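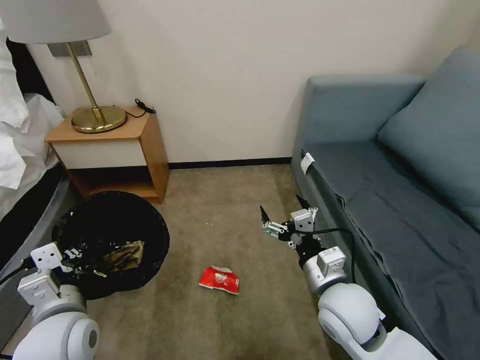

4.2 Litter collection

The Mengal policy was trained on 300 demonstrations of picking up litter. Crumpled wrappers, like the red one on the carpet, have no fixed shape, so we give no grasp labels.

Skania Robotics Group, May

Each run is limited to 1000 control steps. 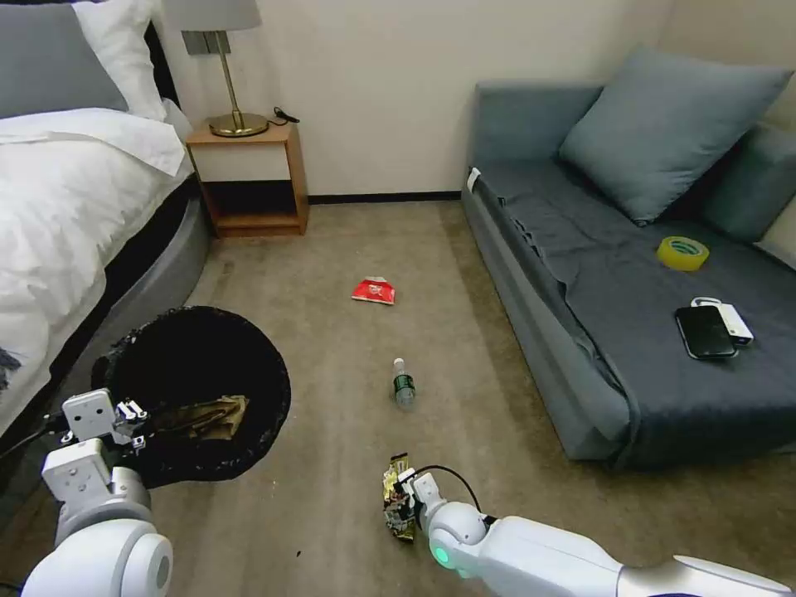
Figure 3. Right gripper holding a foil wrapper; left gripper over the bin rim.

Both arms share one action head. We held out 30 room layouts for testing.
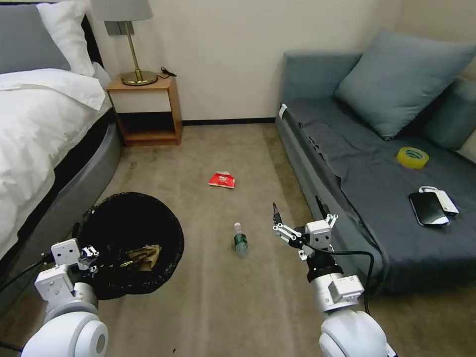
Layouts differ in where the litter and the bin are placed. The Flurilent baseline uses the same split.

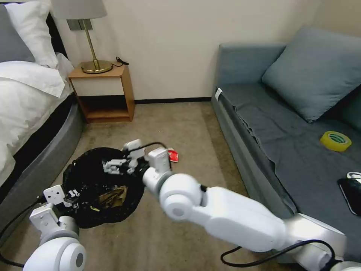 4.3 Failure cases

Most failed runs ended with a missed grasp.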